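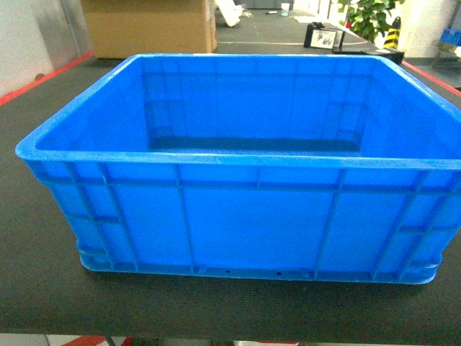

Our cooperative rents reusable crates to vegetable growers, and since May we look for a machine which can take the empty ones from the returns and present them for washing. For this reason I travelled to Brukamow, to the open day of the firm Trillilar, who offers a handling kit under the name Iltero. The journey is 95 kilometres and I arrived in good time. The reception was friendly, with strong coffee and a paper badge on which I wrote my name myself. The demonstration hall is smaller than I imagined from the brochure. The crate on the table was large and bright blue, with an open top and ribs on the outside walls, very similar to the type we have, and I was glad about this, as suppliers often like to show their machines with a light cardboard box. The table has a dark matte surface and a red strip along its sides. I asked whether we must also buy the table. We must not; the kit can work on any flat surface which does not move, but the height must be told to the system at installation.

The programme started with a presentation of 47 minutes. I would prefer a shorter one. The main content I can give quickly. Iltero is not a complete robot. It is a gripper with two fingers, a small camera for the wrist, a second camera which is placed higher, and the software which joins them. The customer may bring his own arm, if it is on their list, or rent one from Trillilar together with the kit. The rent without the arm is 237 euros per month, and the shortest contract is one year. Training of two employees is included. Travel of the technician is not included, and for us, living in the hills, it is not a small point.

After this we were divided into groups and could go near to the machine, behind a line on the floor. My group was the second. The technician explained the two cameras with patience. The higher one looks down on the crate from the front and finds where the rim is. The wrist camera sees only a small part, but from very close, and it is used for the last movement, when one finger must go inside the wall and the other outside. I had thought that the crate would be held from below, like a person does it with both hands. With a wide crate this would need a second arm, so they decided for the wall. For an empty crate I find this reasonable. For a full one it is not permitted, and it is also written so in the manual, which we could read at a side table in three languages.

The black fingers can be exchanged with one tool. I tried it myself with a spare pair and needed more time than the technician, but without any help. The tips become narrow, and I asked about wear. They advise to check them each week and to keep one pair in reserve. A price for the spare pair was not on the sheet. They promised to send it.

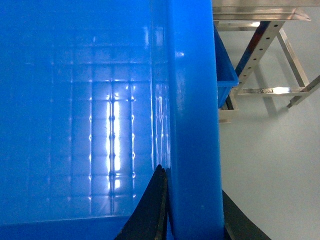 Someone from the group behind me asked if shiny plastic does not confuse the cameras, as in their own store the old sensors fail every time the sun comes through the roof windows. The technician answered that reflections are a known difficulty and that the software compares several pictures before the fingers close. He added that it is better to avoid a lamp directly above the work place. I would have liked to see this with a wet crate, because ours arrive wet for half of the year. A wet test was not in the programme. It can be ordered for a separate day, and the customer brings his own crates.

In the afternoon there was a talk from Simiyu, a smaller company who makes the stacking frames and works together with Trillilar. Their frame accepts up to 200 crates in a day before somebody has to empty it, according to their sheet. For our quantity it would be enough in winter and too little in the harvest. The talk was clear, but the room was warm and several people went out before the questions.

What I liked: the open way of speaking about limits, the manual, and the easy exchange of the fingers. What I liked less: the long contract, the travel costs and the missing test with wet plastic. I also find that the noise was not mentioned in any document. Beside the machine one can speak normally, but I do not know how it is with a different arm.

Practical remarks for colleagues who wish to go. Parking is behind the building and the entrance is on the other side, so take an umbrella. Closed shoes are necessary for the hall. Lunch was soup and bread, and there was a vegetarian soup also. The bus from the railway station goes only once in an hour.

I have asked for the separate day and will take with me six of our crates, two of them with damaged rims.

Reports > Visits > Crate handling
Last updated: 3 Feb 2021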